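Pludel Forsberg Viaduct Kit

Steel railroad trestle model, 1,103 parts
Maker: Pludel
Skill level on box: Beginner
Skill level according to us: Not beginner

The Forsberg Viaduct carried freight trains across a river valley for most of a century, and Pludel has now turned it into a shelf model. The box calls it "the most accurate bridge kit ever made." We don't know how anyone would check that, and Pludel didn't send us anything that helps.

What we can say is that the general shape matches the old survey drawings printed in the booklet. All 16 towers are there, and they get shorter toward the east bank the way they should. The curve in the deck looks a little gentle to us. Pludel says it was measured from the drawings, but the drawings were made before the deck was rebuilt, so take your pick. 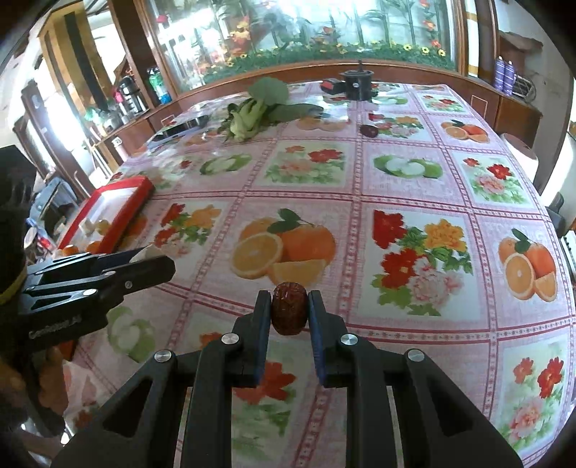
The parts are laser-cut card with a gray finish. They come on numbered sheets, and the numbers are small. Cross bracing is the slow part. Every tower has its own set, and the sets look nearly the same until you try to fit the wrong one. The maker's "one weekend" build time strikes us as wishful. Ours took much longer, and the person building it has done this before.

Glue is not included. The instructions tell you to use Volex card cement, which Pludel also happens to sell. Plain white craft glue held just as well on ours, and it costs less.
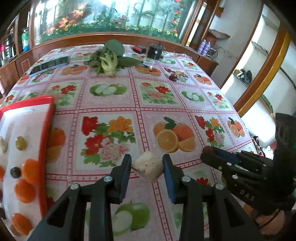

Small white cube on a pink tablecloth.

The box also says "limited edition of 1,000." Ours has no serial number on it anywhere, and we've seen other limited editions come back in a different colored box. Buy it if you like the bridge. We wouldn't buy it as an investment.

In the box
Card sheets with 1,103 parts
6 spare bracing strips (you will probably use them)
Printed deck and rails
History booklet with survey drawings
Instructions, mostly pictures

Not in the box
Glue
Knife
Display base — the one shown on the lid is the Prorano river base, sold separately

About the booklet: it's the best thing here. The pages on how the foundations were sunk are clear and don't oversell the danger. The story about the engineer riding the first train across with his eyes shut has no source given, and we have our doubts.

Returns
Unopened kits can come back. Once a sheet has been cut, it's yours. Missing parts are handled by Pludel directly, and replies to our own request came on a Monday, one sheet at a time.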